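**Moving a shop stool and side table collection across state, worth it or sell first?**

**plurkville_dan** wrote:

We close on a place in Plurkville in December and I'm trying to settle one argument before then. The mover quoted by weight and distance, and it comes to 596 miles. My wife wants to sell all the cheap furniture (plastic stools, patio chairs, the Zusis shelves) and buy again when we get there. I say it's light and we should take it. What did other people do?

**Rerkatard** wrote:

Sell it. I moved twice with the patio set and both times it sat in the garage for a year. Cheap furniture costs you space in the truck even when it weighs nothing.

**abla_m** wrote:

I'd take it. I did a long move with two kids and we needed something to sit on the first night, before the truck was even half unloaded. 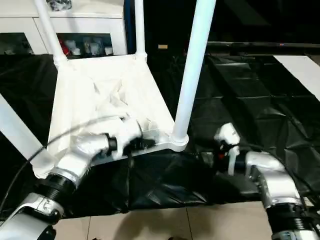

Space in the truck is only a problem if you pack air. Every hollow thing we own went in full. Drawers had towels in them, the stock pot had the spice jars, and the trash can had all the shoes. Same with stools. Turn one over and the underside of the seat makes a shallow tray between the legs, good for a crumpled sheet or anything else soft that would otherwise need a box. Put the stools in last so they come out first.

Abla Mahasneh (I sign my posts, old habit)

**Rerkatard** wrote:

That works for one stool. Dan said a collection. Stools stack if you leave them empty, and a stack takes up less room than the same stools upside down with laundry in them.

**abla_m** wrote:

Fair, if they stack. Ours didn't.

**plurkville_dan** wrote:

Some of ours stack and some don't. The patio chairs do. The shelves come apart but I lost the bag with the pegs.

**mudroom9** wrote:

Then sell the shelves, or leave them for the buyer if the buyer wants them. Get that in writing. We left a shelf unit as a favor and got a call from their agent asking us to haul it off.

As for price, look at what the stuff would bring. We had a yard sale before our last move and made $30 on all the plastic furniture together. Replacing it cost a lot more than that. The mover's whole bill was roughly $3000 and I doubt those few pieces changed it.

**Rerkatard** wrote:

It changes it if you go over the weight bracket. Ask for the brackets before you decide anything. Lazarević Moving gave me theirs over the phone.

**plurkville_dan** wrote:

I'll call ours tomorrow. Current plan is to keep the stools and patio chairs and get rid of the shelves. My wife can live with that. She does want the big mirror to go in our own car.

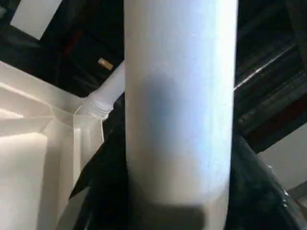
Do movers take things packed in open containers, or does everything have to be in a closed box?

**mudroom9** wrote:

It depends on the company, but most want loose items boxed or wrapped and will charge you for packing anything that isn't. If you fill an open piece with linens, run stretch wrap over the top and they'll usually load it as it is.

**abla_m** wrote:

Ours took them wrapped. The one thing they refused was the trash can, until I taped the lid down.

**Rerkatard** wrote:

Tape leaves gunk on plastic. Use the wrap for that too.

I still say sell the patio chairs.

**plurkville_dan** wrote:

Noted. The chairs are coming. I'll post what the mover says about the brackets.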